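12 avril – cahier manip, détection de coins sur serviette

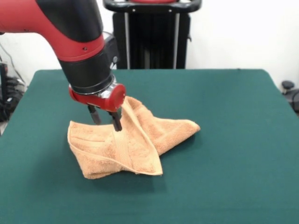
*La serviette orange sur la table verte, pli pincé par le doigt droit.*

Bon, je reprends le cahier parce que Senga m'a fait remarquer (gentiment) que mes notes de janvier étaient illisibles, même pour moi. Donc cette fois j'écris des phrases !

Sujet du jour : le planificateur de prise de Sesusard choisit trop souvent un pli au lieu d'un coin. Sur l'éponge c'est flagrant, les ombres des bouclettes font des petits gradients partout et le réseau adore ça. Sur la photo on voit bien le genre de configuration qui m'embête : une arête qui monte vers la pince, un rabat en triangle qui part à droite, et un coin qui pointe vers l'avant de la table, avec son ourlet bien visible. Pour moi c'est évident que c'est lui le candidat. Pour le score, pas du tout, il sort derrière l'arête du milieu.

J'ai rejoué les 339 nuages de points du lot « éponge » avec la nouvelle tête de segmentation (branche `ourlet-v2`). Elle sépare trois classes : ourlet, coin, reste. Gros progrès sur les ourlets, franchement je suis contente, par contre la bande tissée plus foncée part en ourlet dès qu'elle est un peu de biais. Gadisa pense que c'est l'augmentation couleur qui est trop timide. Moi je parierais plutôt sur l'étiquetage, j'ai retrouvé 74 masques où la bande est carrément annotée comme bord... et c'est sans doute moi qui les ai faits, un soir.

Côté contrôle :

- seuil de contact vertical remis à 5 N, avant on appuyait comme des brutes dans le tissu
- la descente passe en vitesse cartésienne lente sur la fin, plus de saut quand le solveur change de branche au poignet
- `grasp_timeout` était lu en ms côté Zolomon et en s côté nœud ROS. Voilà. Une demi-journée de ma vie.
- graine fixée à 991 pour tous les rejeux, merci de ne pas y toucher tant que la comparaison n'est pas finie

Petit détour par la calibration main-œil : j'ai soupçonné un décalage, vu que la prise tombait toujours un peu à côté de l'endroit demandé. Yabsira a refait la procédure avec moi et la transformée est bonne. Le vrai coupable, c'est le repère outil : il était défini au bout du doigt gauche, or le droit descend plus bas. J'ai déplacé le TCP dans l'URDF et rechargé la scène, les collisions avec la table ont disparu du journal. Il faudra reporter la modif dans le paquet Ollbridge, sinon on se refait avoir au prochain merge.

Une idée à creuser – pénaliser les candidats dont la normale locale change de signe de part et d'autre du point. Une arête de pli fait ça très nettement, un vrai coin beaucoup moins, à condition d'avoir assez de points dessus. J'ai griffonné une version en numpy, c'est lent mais ça tourne, et sur les quelques nuages que j'ai regardés à l'œil le classement me plaît davantage. À ne pas prendre pour un résultat !

À faire :

- [ ] reprendre les masques de la bande tissée (Saron veut bien en prendre la moitié)
- [ ] porter le critère des normales en C++
- [ ] demander à Zdzisław où est passé le script d'export Raptis, il n'est plus sur le dépôt
- [ ] relancer le lot complet avec le nouveau TCP, sans changer le réseau en même temps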